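Home Topics Ask Unanswered Members Log in

Is the Cadico open day worth the drive if you don't work in robotics?

Cadico is opening its Stuvthorpe building to the public in September, and my kid has announced that we're going. I sell flooring. Last time I went to a "live demonstration" it was a man with a slideshow and a locked door. Do the machines move, and is there anything for a person who just wants to look? It's a two-hour drive each way, so please be blunt.

gravelpath_2

Yes. Free parking, bad coffee. Go early.

mossyboot

I went last year. There were 300 visitor badges and I'd guess every one of them was in line for the welding cell at 10, so skip that until lunch. The sparks will keep.

What held me was the towel folding. You stand there watching two robot arms think about a washcloth, and you find yourself rooting for them like it's the ninth inning. The person running the table told us they had logged 2,182 folds so far, and did not say how many she'd have put in her own linen closet. Ask questions. The staff at the small tables have time for you and the ones at the big machines don't.
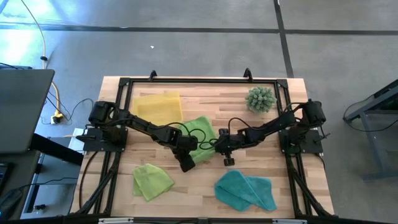 Both arms over the green towel, with the yellow one folded at the back.

Your kid can get close enough to see the grippers properly. You, as a flooring man, can judge the concrete.

Zaki's Pantry

Went for the Prastiria talk, which was upstairs and ran long. If you want moving machines, stay on the ground floor. I did see the towel thing on my way out and it was slower than my teenager, though it complained less. Two hours each way is a lot for that. We made a day of it and got lunch in town, and I'd do the same again. Wear real shoes, they turned away a guy in flip-flops.

tin_lantern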